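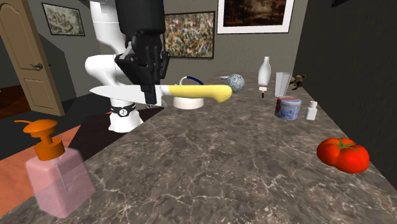 Storage of Tomatoes in Small Shops: Student Project Report
Alper Bozkurt, second year, Food and Household Studies

1. Purpose of the project
In my town many small shops throw away tomatoes at the end of the week. I wanted to learn how much is lost, and if a simple change of storage can make the loss smaller. Two shops agreed to help me, one in Teltov and one in Prastton. The work was done in November.

2. Method
Each shop received tomatoes from the same grower, Masanja. In total I followed 2680 tomatoes during 11 days. In Teltov they were kept in deep boxes, as the owner has always done. In Prastton they were put in one layer, with the stem side down. Every evening after closing I sorted out the fruits which were soft, split or had mold. I also wrote down the temperature of the room.

3. Results
The shop in Teltov lost 852 tomatoes and the shop in Prastton lost 160. Most of the damaged fruits in Teltov came from the bottom of the boxes, where the weight is greatest. The worst day was Friday, when the heating was left on during the night.

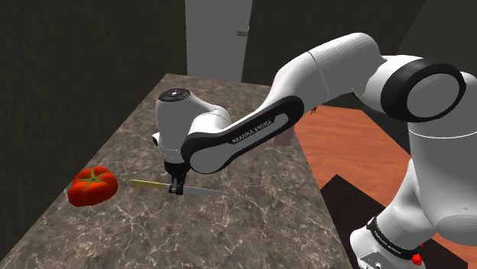

The variety of tomato also had an influence on the loss. Round tomatoes with smooth skin stayed firm longer than the big lobed ones. A fruit which is wide and slightly flattened, with shallow creases between the lobes like the red one on the brown countertop, is more difficult to check, and I had to turn each one in my hand. Small splits near the stem were easy to miss – I found several only on the second evening.

4. Weak points
The two rooms did not have the same temperature, so the difference can not come only from the boxes. I would like to repeat the test in one room, with the Trokavby trays which the owner in Prastton has now ordered.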